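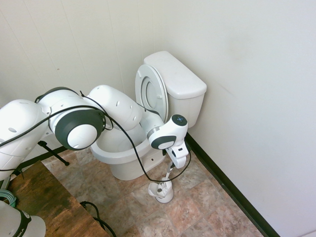 Equipment planning, Ivside site: progress to July

The washroom cleaning trial is still the only item I would hold back. Nakamura quote £2498 for the gripper and service cover; we budgeted £2000. Mizanur Ekanayake has asked them twice what the cover includes and has had a brochure in return.

Lead time is 24 working days. I doubt it — the Bralside order took far longer.

Falau will lend us a second arm for eight weeks, which costs us only transport. I would take that and put off buying until we know how much staff time it saves. No figure I have seen so far persuades me.

Shahnaz Wickramasinghe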